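Vilmos Balogh
Packing a snack box so it arrives as food and not as powder. Thread, numbered, because people keep asking me for the order of operations.

1/ Context. I send one box a month from Nandenstead to my sister's place. Mixed snacks, all in their own wrappers, no jars. The failure rate used to be bad. Chips arrived as crumbs, wafers arrived in three pieces, and one February box arrived with a burst bag of something sweet stuck to everything else.

2/ The box. Single-wall brown cardboard is fine for this weight. I reuse them. Check the bottom seam before anything goes in, and tape it again if the old tape lifts at either end. A box that was wet once is done, even if it looks flat and dry now.

3/ Size matters more than strength. Most damage I have seen came from empty space. If you can shake it and hear it, the contents are hitting each other at every conveyor transfer.

4/ Tall and narrow beats wide and shallow for pillow packs. They stand on edge, the seams face up, and the air in each pack acts as the cushion. Laid flat in a wide box, the bottom layer carries the whole load.

5/ Limits I use. Total contents under 700 grams. No single item over 119 grams. The second number is just the weight of the heaviest thing I ever sent that did no harm to its neighbors. It has no other basis.

6/ Lay everything out before packing. I use the bed or whatever wide surface has a cloth on it. A hard table works too but round packets slide off it. Box on the left, loose items on the right, and nothing goes in until the whole lot is out where you can compare sizes.

7/ Sort by how the item fails. Crushable: chips, puffs, thin wafers. Burstable: anything in a pack blown tight with air. Leaky: syrup, filled candy. Indifferent: nuts, hard candy, dried fruit. The indifferent group is your structure.

8/ Clear film packets deserve a second look. You can see the contents, so check for a split along the end seals. Tilt the packet and watch where the fines collect. If they collect outside the packet, you have your answer.

9/ Long wrapped items go in late, diagonally if they don't fit straight. Twisted or gathered ends take up more room than you expect and can be folded over once. Don't fold twice, the film tears at the crease.

10/ Small flat packets go into the corners first. They stand against the wall and stay there once the next item leans on them. Glossy film slides on glossy film, so alternate with something matte or papery if you have it. 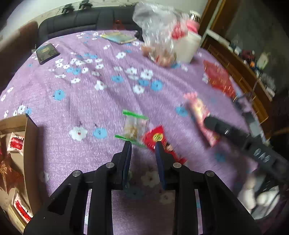 11/ Fill. Crumpled paper, one sheet at a time, pushed down the sides. I tried the Pranton air pillows. They work until one goes flat, and then you have a gap exactly the size of the pillow. Paper loses a little height and keeps the rest.

12/ Test before taping. Hold the flaps shut, turn the box on each side, listen. Add paper until it goes quiet. Stop there – an overfilled box bulges, and a bulging box gets everything stacked on its middle.

13/ Tape. One strip down the center seam, one across each end. I use Illeo 55 mm. Any decent tape will do, but the cheap narrow stuff peels off recycled board in the cold.

14/ Time for the whole job is around 15 minutes, and most of that is sorting. Packing in the order you bought things saves maybe half of it and costs you the wafers.

15/ Asked twice already: yes, chocolate, but only in the cooler months, and in the center of the box away from the walls. Güneş bars have held up best for me. I have not tested others properly.

16/ Next month I'm trying a divider cut from an old box lid. Will report the crumb count.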